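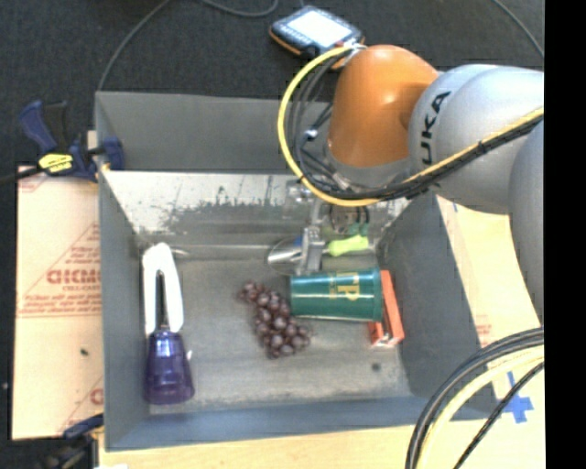 Will a Robot Clean Your Room? Don't Hold Your Breath

You have probably seen a cartoon where a robot does the dishes, folds the shirts and walks the dog before breakfast. People have been promising us that robot for a very long time. So where is it?

Let's start with the part robots are good at. In a car factory, a robot arm can do the same job all day. The part it needs shows up in the same place, turned the same way, every time. The arm doesn't have to wonder what it is looking at. It moves to the spot, closes its gripper and goes on to the next one.

Now think about your toy box. Or the kitchen drawer with the batteries in it. Things are lying on their sides and leaning on each other, and no two messes are alike.

That is the kind of job robot builders call bin picking. Put different things in a bin and ask the arm to take out one of them. A bunch of grapes, say, when there is a green tumbler lying right next to it. You could do it while talking to a friend. The robot has to work out all of this:

Where do the grapes stop and the tumbler start?
Which side can I grab without bumping something else?
How hard should I squeeze?

Squeezing is a big one. A grip that is fine for a metal spoon could make juice out of a real grape. And shiny or see-through things can fool a camera, because light bounces off them or goes right through. A spoon might look like a streak of light.

What about the videos?

Good question to ask. A company called Bumon put out a video in May of its arm clearing a kitchen table, and it looked great. My nephew Kevin Yupanqui watched it with me and noticed the clock on the wall jumping ahead. The video had been sped up! It was also cut in four places, and we never found out what happened in the missing bits. Maybe nothing. Maybe a cup got dropped.

Another company, Stistis, says its arm made 344 picks in one day. That sounds like a lot. But how many times did it try? Were they hard things to pick up, or all the same box? The company doesn't say, so the number doesn't tell us much.

When you see a robot video, here are three things to ask:

Is it playing at normal speed?
Is a person steering the robot from somewhere else?
Could it do the job in a room it has never seen before?

Can robots do any chores at all?

A few. There are robots that vacuum floors, though they get stuck on socks. A dishwasher is a sort of machine helper too, but somebody still has to load it. Sorting a mixed-up bin is getting better in labs - slowly, and usually with a person standing nearby.

I would like to be wrong about this. I hate folding laundry. For now, though, you should plan on picking up your own socks.

Posted 2018-08-19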